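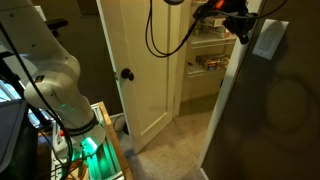
Contrôle annuel de l'atelier partagé Brukari : ma liste, avec mes commentaires

Tournée faite le 21 février 2022, en fin de matinée, thermos sous le bras. La précédente datait d'octobre et j'avais promis de revenir plus tôt... bon, passons. Je garde le même ordre que la dernière fois pour qu'on puisse comparer.

1. Extincteurs — CONFORME, avec une remarque
Les 6 sont à leur place, plombs intacts, aiguilles dans le vert. Celui du couloir se retrouve encore derrière une pile de cartons. Je les ai poussés moi-même, mais je connais la maison, ils vont revenir ! Il faudrait une bande jaune au sol à cet endroit.

2. Issues de secours — À REPRENDRE
La porte principale s'ouvre sans forcer. Celle de la cour frotte en bas, j'ai dû donner un coup d'épaule. Le bois a gonflé avec l'hiver, à mon avis un coup de rabot suffira. En attendant, je la classe non conforme et je ne discute pas là-dessus.

3. Éclairage de sécurité — CONFORME
Test fait au disjoncteur, tous les blocs se sont allumés. Celui de l'escalier est un peu faiblard (batterie à surveiller, je l'ai noté au crayon sur le registre).

4. Tableau électrique — CONFORME
Bouton test du différentiel : déclenchement immédiat. Les étiquettes sont enfin lisibles, merci à qui a refait ça, c'est très propre. Il reste un départ marqué « divers ». J'ai coupé pour voir, et c'était le chauffe-eau. À renommer, donc.

5. Rallonges et multiprises — À REPRENDRE
Mon sujet préféré, vous le savez. J'ai trouvé deux multiprises branchées l'une sur l'autre sous l'établi du fond, avec une bouilloire au bout. Débranchées, posées sur le bureau, on en reparle. La rallonge orange a la gaine fendue près de la fiche : poubelle, pas de ruban adhésif s'il vous plaît.

6. Armoire à solvants — CONFORME
Porte fermée à clé, bac de rétention propre. Les bidons Volline sont bien étiquetés. Un pot de confiture rempli d'un liquide transparent ne l'était pas du tout. Je l'ai isolé et il partira avec les déchets dangereux, sauf si quelqu'un me dit ce qu'il y a dedans avant.

7. Escabeaux et échelles — CONFORME
Patins en bon état, charnières serrées. Le grand escabeau Felton grince mais ne bouge pas, je suis montée jusqu'en haut pour vérifier (et j'en ai profité pour dépoussiérer le haut de l'armoire, quelle horreur).

8. Trousse de secours — À COMPLÉTER
Plus de compresses, plus de sérum physiologique, et par contre assez de pansements pour tout le quartier. La liste de réassort est scotchée à l'intérieur du couvercle.

9. Rayonnages — CONFORME
Charge maximale affichée : 800 kg par travée. On en est loin. Les cartons Benítez, les plus lourds, sont maintenant en bas, j'en suis ravie.

10. Registre et affichage — CONFORME
Plan d'évacuation à jour, numéros d'urgence visibles depuis l'entrée. Le rapport de la tournée porte la référence 2307, à recopier sur la première page du classeur.

Reste à faire avant ma prochaine visite : la porte de la cour en priorité, la bande jaune, la rallonge à remplacer, la trousse. Pour la porte, envoyez-moi un petit mot dès que c'est raboté et je repasse l'essayer.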